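Search stories and authors
Stories > Short Fiction > School and Work

June 15, 2019
By Maysoun Masri

The club had 34 members in the fall and 8 by February, and the eight who stayed were the ones who didn't mind folding.

Omar Hamdan kept the list. Every pickup got a line: the item, the grip, a yes or a no. They were up to line 194. Wallin High had lost to Zollora two years running at the Cirnedville meet, both times in the laundry round, and Dalal Chamoun said it would not happen a third time while she was captain.

"Next is the jacket," Omar said.

"I hate the jacket," Zaid said.
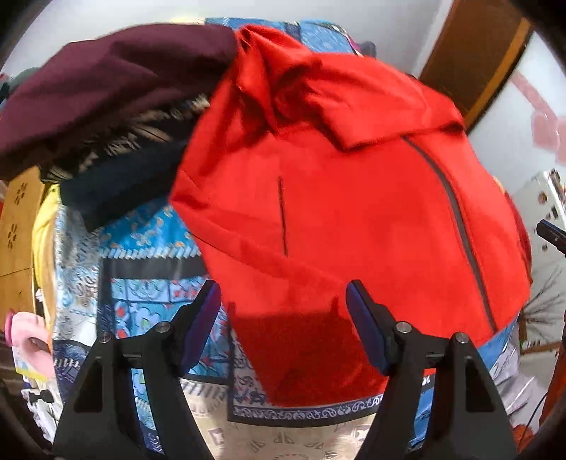

Maysoun Masri

It was the zipper. Socks and towels went along with whatever you did to them, but the zipper was stiff and pulled the red cloth its own way. Zaid squeezed the handle a little, let it open again, and moved the black fingers over the pocket.

"Not there," Dalal said. "Take it by the hem."

"The hem's in shadow."

"Then it's in shadow. The judges won't bring you a lamp."

Nisreen sat on the floor with the laptop. She had not said much since her father told her they were moving to Bridivis when school let out. The meet was the week after.

"Let Nisreen do one," Omar said.

Zaid held out the gripper. She got up, took it in both hands and stood over the pile for a while. Then she went in low and slow - slower than any of them would have - and closed the fingers.

Omar had his pencil on line 195.

"If this works I'm asking my aunt if I can stay with her," Nisreen said. "Just for the week."

"And if it doesn't?" Zaid asked.

"I'm asking anyway."

She lifted.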